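June 26, 2022

Okay, so I said I'd write more this month and then wrote nothing for ages, and now I've got a whole evening and a pot of tea and no excuse. Shoes are off. My feet hurt from standing on concrete all day. Let me get this down while I still remember it.

Today was table day. I've been complaining about the worktable at Tirkel since I started, mostly because of the top, which was bare and hard and loud. Every single thing you put down on it went CLACK. You'd set down a pen and people would look up. So when the fabric-covered panels finally showed up (from Onduva, after two wrong deliveries and one very long phone call) I was more excited than a grown person should be about panels. They're beige. I had asked for gray, to go with the floor, and I was all ready to be grumpy about it, but the beige is so much nicer! It makes that whole corner look warmer, a bit like a sofa somebody ironed flat.

They go on as two halves, left and right, with a seam down the middle, and the seam took up most of my morning. First try, there was a gap at the front and no gap at the back. Second try, the other way around. I took the left one off completely, vacuumed underneath, found a crumb of something hard (old glue? a bit of cracker? I didn't look too closely) and put it back, and it slid right up against its neighbor like it had always wanted to live there. I ran my thumb along the join about ten times. Very satisfying. I may have made other people run their thumbs along it too.

Then came the question of what goes ON the table, which you would think is simple. It is never simple. For as long as I've been there, small things have lived in a cardboard lid, the lid of a box that printer paper came in, and the lid has gone soft at the corners and has a coffee ring on it that I'm pretty sure is mine. I've been promising to replace it since October. So on my lunch break I walked over to Patrício, the kitchen supply store with the crooked awning, and I stood in the tray aisle for much too long.

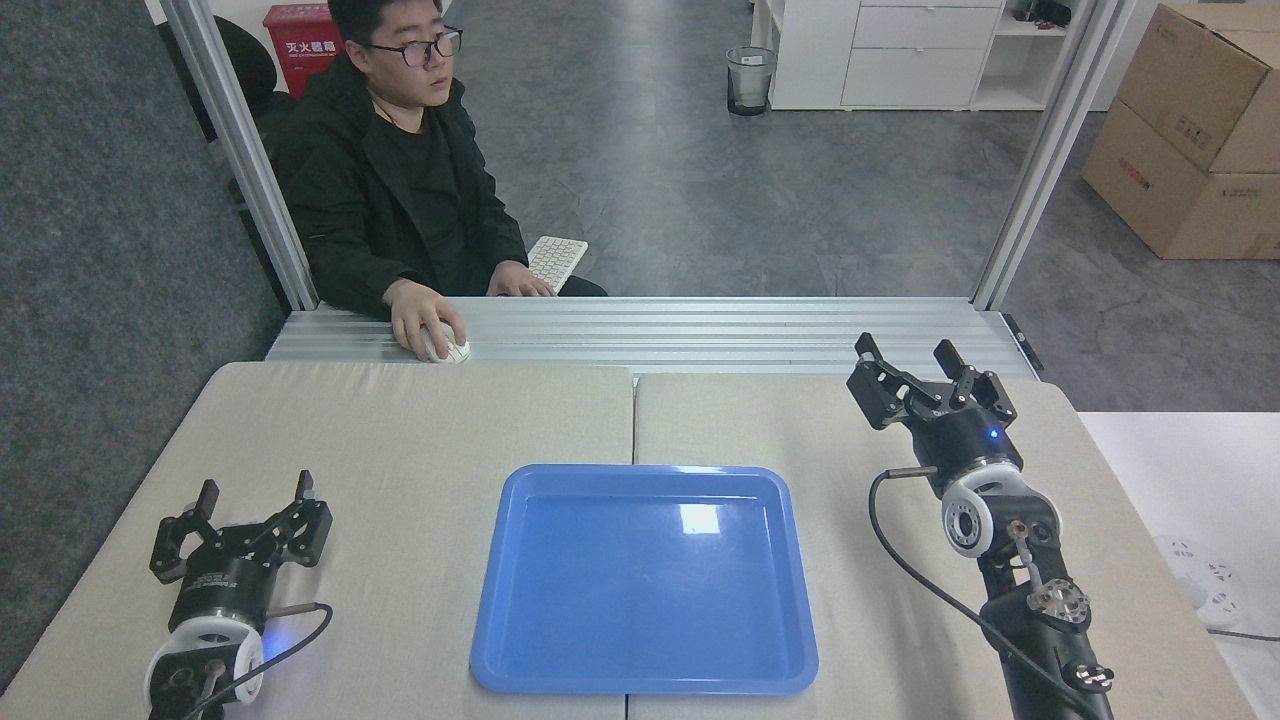 I'd almost gone for a white one, because white looks clean, but white also shows every smudge and I know what we're like. Blue is cheerful. Blue against beige is a beach, basically. And it has rounded corners and a proper raised rim, so things that roll won't end up on the floor, and I won't end up under the table with my phone flashlight, which I did twice last week. Plastic, too, so I can just wipe it out at the end of the day. The lid could never be wiped. The lid could only be forgiven.

The one thing I didn't think of is that the overhead lights bounce right off it. There's a shiny white spot up on the inside that moves when you move, and it caught my eye the whole afternoon. I tried turning the tray around (of course that did nothing) and then I tried standing somewhere else, and that's when I decided I had spent enough of my life on the tray. It sits on the seam, right in the center. I like it there. It hides my favorite part of the join, which is a little sad, but I know it's underneath.

I'm thinking now about whether one tray is enough. My gut says get a second one, for the bits that are waiting to be put away, but my gut also said that about baskets at home, and now I have a hall closet with nothing in it but baskets. One tray. One tray until the end of summer, and then I'm allowed to look again.

Other things from today, in no order. The kettle in the break room is on its last legs and makes a sound like a small plane. I cleared out the drawer under the window and threw away a whole fistful of dried-up markers, and I found the good scissors, the orange ones, which I had accused at least two people of stealing. I did apologize. I also found a box of labels from Vilent, 1000 on a roll and the roll hardly touched, so guess who's going to be labeling everything in sight next week. I've already done the drawer. It says DRAWER. I got some looks for that and I stand by it.

The offcuts from the panel packaging I brought home, because it's that thick squishy foam and I had a plan for the kitchen chairs. The plan was to cut pads for the legs so they'd stop scraping. I got as far as one chair, and now that chair is taller than the others and wobbles if you breathe on it. Soup was eaten very carefully tonight. I'll do the rest tomorrow or I'll take that one off, depending on how I feel about it in the morning.

Money, since I promised myself I'd keep track: 80 out of the tin for lunch, the tray, bus fare there and back, and the big shop on the way home, which included peaches that weren't on the list. I'm not sorry about the peaches. I ate two over the sink.

And I still haven't thrown out the old lid. I meant to. I carried it all the way to the recycling and then thought, well, it's a perfectly good lid, and now it's on top of the filing cabinet with the dead stapler and the spare tape in it. I'll deal with it next week. I should put a label on it first.

Tea's gone cold. Need to remember: vinegar, kettle descaler, a birthday card, and ask if the panels can be washed or if you're only meant to brush them. Going to bed.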